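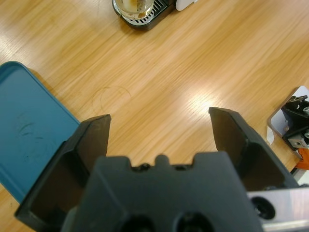
Wrist camera view over the coffee table, gripper open, glass on the drip tray.

To: robotics-club list
From: Desmond Castellanos
Subject: Re: glass pickup, which camera view and what to log

Replies to Dolores below, and then a few items for everyone who has bench time before Friday.

Dolores Quintanilla wrote:

> I went through the recordings from the Bramham group and ours together.
> We have 198 episodes of the pick-up-the-glass task and I would keep 124
> of them. Most of the ones I want to drop are cases where the person
> driving went in from the side, lost sight of the glass behind a finger,
> and then hunted for it. Can we agree on one approach before anybody
> records more? Also, is the wrist view good enough on its own, or do we
> need the second camera for the report? I would like to stop syncing two
> video streams if we can get away with it.
>
> One more thing. The bright patch on the table moves across the image as
> the arm moves, and I suspect the model is paying attention to it. Has
> anyone tried it with the overhead lights off?

Dolores, thanks for going through all of those. I agree with dropping them. Please move them to a separate folder and keep them, as the Dhillon students asked for failed attempts for their part of the project and they may as well have ours.

On the approach: start high with the fingers fully open, get the glass into the gap between the fingertips at the top of the image, then move forward and down. If you can't see the glass between the fingers, back out and start again. Don't correct sideways once a finger is next to the glass. I tried this on Monday's build and it is slower, but the recordings are much easier to use. Whoever is driving should say "start" out loud so the person at the laptop can mark the episode.

On the camera: my preference is wrist only for training. The gripper body takes up the whole lower middle of the picture, and the glass is up near the top edge at the start position, so we are not using the image very well. Tilting the mount up a little would help. I know that means redoing the calibration, and I will do it if somebody else prints the new bracket. Keep the second camera running for the report video, but it does not need to be synced for that. Start it and let it run.

On the glare: no, I haven't tried it with the lights off. There is a strong reflection just above the right finger and a weaker one over on the left, and both are from overhead, so I would expect it to matter. I would sooner cover the table with something matte than record in the dark, but the rest of you may feel differently. Let's do a small test, same driver, same start position, with and without a cover. If we do cover it, the cover has to go under the teal tray as well. Otherwise the tray ends up at a different height and the place positions are off.

Related to that, there is a faint ring mark on the table, left of center in the start view. Somebody asked if we could use it as the reset point for the glass. Please don't. It would mean every episode starts from the same spot, and it will be gone if the cover goes on. Use the list of start positions in the shared folder and work down it.

Other items:

Glass. Rinse it before a session. With brownish liquid left in it it looks different from one recording to the next, and I don't want to have to explain that in the results section. If you do record with some in it, write that in the notes column.

Loose paper. Scraps on the table end up in the recordings too. Clear them before you start, including the area by the square base plate on the right.

Episode names. Dondatstead is still the name of the folder for the pick task and Bamomier is the one for the place task. Last week some place episodes went into the wrong one. I moved the ones I found. If yours seem to be missing, look there first.

Disk. The laptop is getting full. Copy your session to the lab drive and check that it opens before deleting anything. The target for the end of March was 1,000 episodes across both tasks, and I think that was optimistic. I would be fine with fewer if they are consistent. We can talk about it at the meeting.

Bench time. I need 4 people for the lighting test, two on each session. Reply to the list with which one you can do. Dolores, could you take the first one, so that whoever joins you learns the labeling from you?

Desmond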